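Skarkeo to Reopen Jaltach Street Building as Shared Office and Records Center in June

Company moves 3165 boxes of paper files out of rented storage, offers desk space to local nonprofits

Skarkeo, the records storage and office services company, will reopen its building on Jaltach Street in June after a renovation of the ground and second floors. The building will house the company's main records center, a public scanning counter and a set of small offices for rent.

The work began last fall and was carried out by Esomport, a general contractor that has handled two earlier projects for the company. It covered a new roof over the loading area, replacement of the original windows on the street side, a new sprinkler system and an elevator large enough to take a loaded file cart. The stairwell was repainted and the old carpet on the second floor was taken up.

Skarkeo bought the building from a printing company that had used it as a bindery. It has been closed to the public since the sale. During that time the company kept most of its customers' paper files in rented space outside the city, and requests for a file often took until the next day to fill. With the files back under one roof, the company expects to fill most requests made before 11 a.m. on the same day.

"Our customers are mostly small law offices, dentists, property managers and school districts," said Hélène Kowalchuk, general manager of Skarkeo. "When they ask for a file, somebody is usually sitting across the desk from them waiting for it. Driving out to the old storage space and back was taking up half of a working day. We wanted that to stop."

The move involves 3165 boxes, which will be brought in over five weeks. Customers do not need to do anything while their boxes are being moved. Box numbers will stay the same, and the request line will keep its current hours. Customers who have boxes due for shredding before the end of the year will get a letter asking them to confirm the date. Nothing will be shredded without a signed form.

The records floor will use a new tracking program called Pan, which replaces the card system the company has used since it opened. Each box gets a printed label that is scanned when it leaves the shelf and again when it comes back. Customers can sign in to see where a box is and who last asked for it. Monthly storage rates will not change this year as a result of the new program. The fee for a rush delivery will go down.

The public scanning counter will be on the ground floor, to the left of the main entrance. Walk-in customers can bring up to two boxes at a time without an appointment. Larger jobs should be booked ahead by phone. Staff can scan bound books, maps and building plans, and can return the scans on a drive or by download.

The second floor has 1562 square feet of office space, divided into small rooms with a shared kitchen and a meeting room. Rent includes heat, internet service, cleaning and use of the meeting room. Each room comes with a desk, two chairs and a metal drawer cabinet that fits beside the desk.
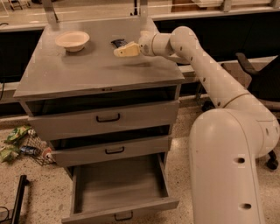 Part of the second floor will be set aside for nonprofit groups at a reduced rent. Applications are open now and will be reviewed in the order they arrive. Groups must have been active for at least one year and must carry their own liability insurance. Leases run for 12 months and can be renewed.

"A lot of groups in this part of town are run out of a spare bedroom or the back of a car," said Szymon Baran, who manages leasing for the building. "They need an address, a door that locks and a place to keep their paperwork. We can do that without much fuss."

Parking is available behind the building, with the entrance on the north side. Bicycle racks will be installed by the front steps. The main entrance and the ground-floor restrooms are accessible by wheelchair, and the elevator serves both floors.

The building will be open to visitors on a Thursday before the reopening, from 4 p.m. to 7 p.m. Staff will be on hand to show the offices and answer questions about storage accounts. The date will be posted at the front door and mailed to current customers with their next bill.

To ask about office space, contact Szymon Baran in the Skarkeo leasing office. Press inquiries should be sent to Hélène Kowalchuk.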